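Lorraine Tuhiwai
31st January

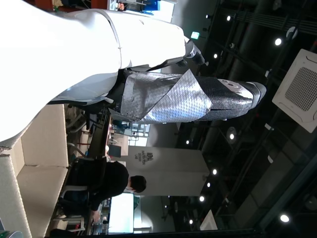 Thread on cardboard boxes and how we store stuff at work, as a few people asked after my last post about the shelves. We go through a lot of cardboard. Most of it gets flattened the day it arrives, but the good ones get kept and used again. The two light tan ones stacked up on the floor are from the good pile. I keep that pile on the same side of the room as the spare chairs and the long dark table, so you can get to it without asking anyone to get up from their desk.

What makes a box good: double wall, square corners, no old shipping labels you can't peel off. Size matters less than you'd think. I like one I can carry with both arms and still see my feet.

If the bottom bows when you press on it with your palm, flatten it. Don't try to save it with tape. I've done it and the tape lets go the first time you put anything with weight in there.

Flaps. People have opinions. I leave them on if the box is going to be stacked or moved. If it's going to live on a table as an open bin, I cut them off. Loose flaps on a table catch your sleeve and knock things over.

To cut flaps off cleanly, fold each one all the way back first so the crease is soft. Then run a utility knife along the crease in two light passes. One hard pass goes crooked and you end up with a ragged edge.

Hanane Mansour showed me the two-pass thing when we were both at Ezzat. She used to break down the whole loading dock by herself before lunch.

Knife I use is a Plena with the short blade. Any will do. Change the blade. A dull one tears the paper layer and leaves fuzz all over the table.

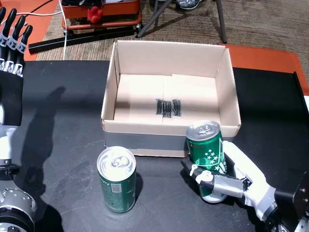 Green cans, open box with the flaps off, gray duct tape along the low front.

Some of you asked about the tape. One strip run flat along the outside, low down. I put it where the box gets handled most. Press it down with something hard, a spoon or the side of a marker, and the ends won't peel.

Duct tape vs. packing tape: packing tape is fine for closing a box. For one that gets slid around on a table every day I want duct tape. It's thicker and you can grab it without it slicing your fingers.

Black marker on the inside floor is fine by me. I don't bother covering up old marks. If I need a label people will read, it goes on the outside on the short end, at the top. Writing on the lid is useless once there's another box on it.

Label with the thing and nothing else. "CANS." "CABLES, LONG." "TAPE." We had a stretch where every label had a date, a name and a project on it and you had to pick the box up and tilt it to read it.

Cans. Put heavy stuff like full cans in small boxes. I cap it at 10 kilos a box, which I can lift off a low shelf without thinking about it. Cans go in standing up, packed close enough that they can't tip. If there's a gap, fill it with a folded piece of flap. You have plenty of flaps by now.

Don't store full cans up against the heater. Don't store them over anything with a plug either. We lost a power strip to one leaky can in September and it took me a whole afternoon to get the sticky off the floor.

Empties get rinsed and go in their own box by the sink. Yasmine Metwally takes ours to the return place when it fills up.

Stacking: big on the bottom, heavy on the bottom, and if those are two different boxes, heavy wins. Line the corners up. The corners carry the weight and the middle of the panel carries almost nothing.

Never stack where a chair rolls back. Ours have plain thin legs over by the table, so it's not much of a problem there, but desk chairs with wheels will take out the bottom corner of a box in a week.

Same for the pillar. Everybody wants to lean stuff on a pillar. Ours has the lab name printed on it and I'd like people to be able to read it, so nothing goes against it.

Black table tops: they show dust, tape residue and every scuff. For tape residue I use a little cooking oil on a paper towel, leave it a minute, wipe, then dish soap and water. Scuffs I leave alone. I tried a magic sponge once on a corner and now the corner is shiny.

Put a sheet of paper under a cardboard bin if you're going to drag it. Grit gets stuck to the bottom and scratches.

How long does a box last? The open ones on tables, 6 months for us, sometimes longer. They go soft at the corners first. When I can push a corner in with a thumb it goes to recycling.

Plastic bins: yes, I know. We have a few from Gesitberg and they're good for anything damp. They cost money and they don't fold flat, and I already have the cardboard.

Chaimae Lamrani asked if the white-painted kind holds up better. Not that I've seen. It does make it easier to see small stuff inside, screws and so on. Dirt shows more too.

Last post had 2,322 views and most of the replies were about where I got the shelves. Mendia, the secondhand place out by the ring road. They were missing the feet.

Will do cables next. If you have a way of storing the long ones that isn't a hook, reply with it.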